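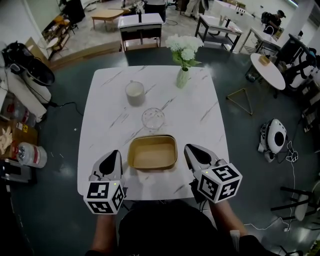 Ysaline Roussel
Reply #1
I'd still go with the remote arm for anything on a table top, Luzius. You feel daft for the first hour and then your hands get it. With the hand-held ones you're moving like a person, and the arm can't always follow a person. Half my early recordings had my elbow in places where our robot's elbow won't go, so they were no use to it at all.

lhammerli
Reply #2
Fair point about the elbow, and I've been bitten by it too! But I did my first full week on the hand-held grippers and I'm completely sold. Before that I was on the leader arm (the small copy that you move and the big one follows) and it took me ages to get through one tidy-up of a table. Now I just stand at the table and do it. Over 374 recordings since the start of October, and I only threw out the ones where I'd knocked something.

This is Luzius Hämmerli by the way, for those who know me from the old Grumari list. Same bad jokes.

My actual question got lost in the first reply, so again: how much do you all vary the layout between recordings? I've been doing the same job, takeaway box and bowl and cup, and shifting things a hand's width each time. Is that enough, or should I be mixing it up far more?

pepperpot
Reply #3
Far more. A hand's width is nothing. I did exactly that with a mug-stacking job and ended up with a robot that was brilliant at stacking mugs in one patch of one table. Turned the table a quarter and it reached for thin air.

What helped me:
move yourself as well as the things, so start from a different side of the table now and then
swap the bowl for another bowl, then for something that's hardly a bowl
leave one item out completely every so often
do some with the blinds down

The last one made more difference than I expected. Glass is a pig in bright light.

Gasser
Reply #4
Going to disagree with pepperpot a bit. If you change everything from day one you get a muddle, and you won't know what the robot has failed to learn. I'd do a block with small shifts, train on it, watch what goes wrong, and then widen. Four blocks is my usual. It's slower on paper but I've never had to bin a whole set.

Agree on the glass though.

pepperpot
Reply #5
I've never binned a whole set either, for the record! I've just had to record a second one next to it. OK, that may be the same thing.

Ysaline Roussel
Reply #6
Can I put in a word for slowing down? Whatever you hold in your hands, people rush. I sat with a new starter on Sunday and she was whipping things across the table in a second flat, really lovely neat movements, and the tracking lost the markers over and over. Once she'd slowed to the speed of someone carrying a full cup of tea it was fine. Also keep the marker cubes turned so the cameras have a chance. It's very easy to roll your wrist over when you reach for something at the back.

And Luzius, I'm still waiting to hear what you did about the elbow problem :)

lhammerli
Reply #7
Ha, yes. Two things. I stand closer than feels natural, and I don't reach across my own body any more. If something is on the left, the left gripper gets it. If it needs to go right, I put it down in the middle and pick it up with the other hand. It looks fussy, but our arms can copy nearly all of it. I ran one lot through the reach check last night and 87 per cent passed, which is the best I've had by a long way.

The handover in the middle turned out to be a nice thing to teach in its own right — the robot started doing it with objects I'd never shown it.

Slowing down, noted. I'm guilty.

tin_whistle
Reply #8
Total beginner here, hope it's all right to jump in. We're using Tandov software and it wants every recording cut to start with both grippers still. Do you all do that? I keep moving before it's ready and then I have to trim by hand, which eats my evenings.

Gasser
Reply #9
Yes, hold still at both ends. Count to two in your head, go, finish, count to two. After a day you won't notice you're doing it. And trim in one go at the end of the week, it's less miserable with the radio on.

tin_whistle
Reply #10
Thank you! Trying that tomorrow.

pepperpot
Reply #11
One more for Luzius: keep the mistakes where you recover. If you fumble the bowl and then get hold of it properly, that's gold. I used to delete every wobble and the robot had no clue what to do after its first bad grab. Knocking things flat is different, I'd bin those too.

Ysaline Roussel
Reply #12
Hmm, only up to a point. I left in a lot of wobbles once and got a robot that wobbled on purpose. These days I record the recoveries as their own batch — start from the bad grip, end with the good one — and mix a few in.

lhammerli
Reply #13
I like that a lot. Right, plan for next week: one block with small shifts as Gasser says, then pepperpot's chaos, and a batch of rescues at the end. I'll run it on the arm and post how it goes with the glass bowl, good or bad. If anyone has done the same job with the Fotia wrist cameras, shout, I'd love to compare.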